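Safe Handling Rules for a Simulated Pick-and-Place Cell: Writing Them Down and Checking Them

Project report, Automation Practice course
Author: Amirul Setiawan
Submitted: February 24, 2024

1. Purpose

The course handout asks each student to take one automated task and produce a set of working rules for it that another student could apply without asking the author. The task chosen was tabletop pick-and-place with a parallel gripper, run entirely in simulation. The rules cover scene setup, motion limits, grasp approach, logging and the conditions under which a trial is thrown out.

No physical robot was used. The rules are written so that most of them would carry over to one, and section 6 lists those that would not.

2. Background

Published safety standards for industrial robots deal mainly with the protection of people. They say a great deal about guarding, stop functions and risk assessment, and much less about how a student should run a grasping trial on a computer. A simulated arm can drive through a table without hurting anyone, and this tends to produce careless habits. Two earlier course projects were read for comparison. Both reported success rates. Neither stated what counted as a failed grasp, and one changed the friction setting partway through without recording when.

The approach taken was to borrow the structure of a risk assessment (hazard, cause, measure, check) and apply it to the validity of results as well as to collisions.

3. Setup

The simulation ran in Seler, the package installed on the lab machines. Object models came from the Tirkard set, which contains household items, toys and animals with irregular outlines. Trial logs were written by Lumenta, a small script package kept by the course, and reviewed by hand.

The plan was 300 trials in 4 blocks. Start positions were drawn from a seeded random generator. The seed for the first block was 1797, and the seeds for the others were recorded in the run sheet. Objects were placed on a tabletop with a fixed light source. Background textures and wall decoration were varied between blocks.

4. The rules

4.1 Scene setup

Rule 1. Load the scene from file. Do not place objects by dragging them with the mouse.
Rule 2. Record the seed, object name, friction value and object mass before the first step.
Rule 3. Let the object settle before moving the arm. If it is still moving at the end of the settling period, discard the trial and log it as a setup fault.
Rule 4. Check the collision mesh against the visual mesh for every new object. Thin parts such as tails, handles and stems must be checked separately.

4.2 Motion

Rule 5. Keep arm speed at or below 40 percent of the configured maximum while the gripper is inside the work area.
Rule 6. Approach with the fingers open. The fingers may not begin to close until the arm has stopped.
Rule 7. No part of the arm or gripper may touch the table, the walls or any fixed item. Contact ends the trial, including cases where the grasp would have gone on to succeed.
Rule 8. The stop command must be tested at the start of each block, with the arm moving.

4.3 Grasping

Rule 9. Choose the grasp point on the main body of the object. Do not grasp by a thin extension, even where the planner scores it higher.
Rule 10. For animal models, apply the force limit for soft objects, although the simulated body is rigid. The purpose is to keep the rule set the same if a deformable model is substituted later.
Rule 11. A grasp counts as successful only if the object is lifted clear, held for the full hold period and set down inside the target area.

4.4 Records

Rule 12. Save at least one view from the gripper side for each trial. Overhead views alone do not show whether the object lies between the fingers.
Rule 13. Discarded trials stay in the log with a reason code. They are never deleted.
Rule 14. Any change to a rule takes effect at the next block. Rules are not changed within a block.

5. Application

Rules 4 and 9 required the most work. The first draft of Rule 4 asked only for a visual check of the mesh, and this left too much to the person checking. The current wording came from work with the rat model, which has a compact body and a tail several times longer. An automatic bounding box for that model is mostly empty space, so the center of the box is a poor grasp target. The body has to be given its own box.
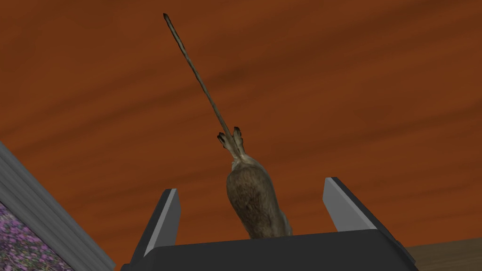 Figure 1. Gripper-side view in simulation, fingers open, with the body of the rat model above the palm between them. The tail extends to the upper left.

Figure 1 also shows why Rule 12 was written in terms of the gripper side. The spacing between the fingers and the placement of the body can be read directly from this view. A view of this type gives little information about height above the table, and it should be stored together with the logged arm pose.

Rule 7 was the one most often questioned when the draft was passed to another student. The objection was that a light touch on the table does not affect the outcome. It was kept as written. A contact threshold would have to be justified, and no measurement was available to justify one.

6. Limits

Rules 1, 3 and 4 apply to simulation only. Rule 8 would need to be replaced by a documented test of the physical stop circuit. Rule 5 is a convenience setting and must not be read as a safe speed near people. Rule 10 has no measured basis yet.

The rule set was written by one person and reviewed by one other, which is fewer than the course handout recommends. A test on the Vultberg bench arm is proposed for July, subject to access. The first items for that test are the force limit in Rule 10 and a replacement for the settling check in Rule 3.

7. Files

The run sheet, reason codes and rule set are stored in the course folder. The rule set carries its own revision number, and the version described in this report is revision 4.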